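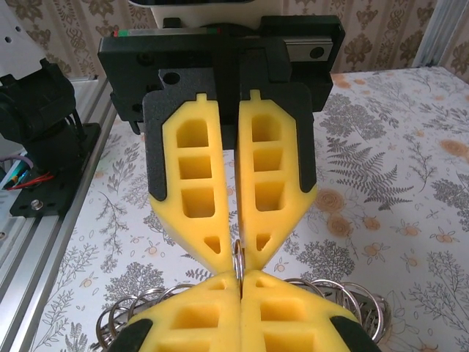

Avville: Stadtbücherei verlängert Öffnungszeiten, Gebühr steigt

28/12/2018 — Die Stadtbücherei Avville macht im neuen Jahr länger auf. Künftig bis 20 Uhr, samstags bis 16 Uhr. Das hat der Rat kurz vor der Winterpause beschlossen, 194 Einwendungen lagen vor, die meisten wegen der Parkplätze an der Larumer Straße.

Teurer wird es auch. Jahreskarte für Erwachsene jetzt 18 Euro statt 15, Kinder und Schüler weiter frei. Die Zweigstelle Wiravar bleibt vorerst bei den alten Zeiten — dort fehlt Personal, eine Stelle ist seit August unbesetzt.

Neu im Bestand: 1351 Medien, davon 511 Hörbücher. Dazu eine Schenkung des Übersetzers Yoshinori Furukawa, japanische Romane und Reiseberichte, zum Teil zweisprachig. Wird noch katalogisiert, Ausleihe voraussichtlich ab Frühjar.

Streit gab es um das Lesecafé. Der Pächter hört auf, ein Nachfolger ist nicht in Sicht. Die Verwaltung will erneut ausschreiben, die Miete soll sinken. Bis dahin nur Automat im Foyer.

Rückgabe über die Klappe am Hintereingang ist über die Feiertage möglich, Mahngebüren fallen bis Jahresende nicht an.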